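Krasniqi Card Maker: support ticket
Subject: Season stats on card backs wrong after mid-season import
Reported by: Érica Rangel
Assigned to: Iolanda Holanda
Product: Krasniqi desktop, team set template
Status: Open, workaround supplied

Original report

I make the card sets for Tetari, an indoor football side. Fronts are fine. On the backs, the receiving yards for any player who changed shirt number during the season are split across two rows, and the total line prints only the second row. Our lead receiver has 138 yards under his old number and 1000 under the new one. His card says 1000. It should say 1138.

The set has 140 cards including the coach and dancer cards. I have found the fault on four so far and have not checked the rest. Print deadline is the last home game in June.

Iolanda Holanda, 10:12
Please send the roster CSV and the stats CSV as exported, without opening them in a spreadsheet first. Also confirm whether "Match players by" in the import dialog is set to Name, Number or Player ID.

Érica Rangel, 10:40
Both attached. It is set to Number. I have never changed it.

Iolanda Holanda, 11:25
Reproduced. With matching set to Number, the importer treats a new shirt number as a new player. It then merges the two records at layout stage because the names are identical, but the total field is read from the later record only.

Steps to try:
1. Back up the set file.
2. Delete the stats table. Leave the roster in place.
3. Set "Match players by" to Player ID.
4. Import the stats CSV again.
5. Run Rebuild Backs on the whole set.

Érica Rangel, 13:05
Done. Three of the four cards are now correct. The fourth, Zidemholm (kicker), still has two rows. Rebuild Backs also stopped at 100 cards with no message. I ran it again and it finished.

Iolanda Holanda, 13:50
Two separate matters.

Zidemholm has two different Player IDs in your roster file. The second has a trailing space. Remove the space in the roster editor and rebuild that card alone.

The stop at 100 is a batch limit that should prompt before continuing. The prompt is opening behind the main window. I have passed this to Dalva Mendonça as a separate fault.

Dalva Mendonça, 14:30
Confirmed on the current build. It happens when the preview pane is undocked. Dock the preview before rebuilding and the prompt comes up in front. No data is lost either way, the unprocessed cards keep their old backs.

Érica Rangel, 15:15
Space removed, Zidemholm is correct. Preview docked, prompt appears. I have compared every back against the league sheet and found one more difference: a defensive player shows half a tackle fewer than he should. The CSV has the half.

Iolanda Holanda, 15:40
The tackles field in the team set template is a whole number by default. Open Template, Fields, Tackles and set decimals to one. This affects all defensive cards, so check that the wider figure still fits the column. If it does not, reduce the column padding before touching the type size.

Ticket stays open until the import matching fault is fixed. Please keep the set on Player ID for any further games.

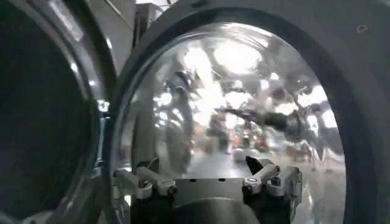

Érica Rangel, 16:20
Decimals set to one. The figure fits on all defensive cards except the two with the long surname line, and reducing the padding sorted those. Proof PDF exported without errors. I will import the last game with Player ID and report back here if a row splits again.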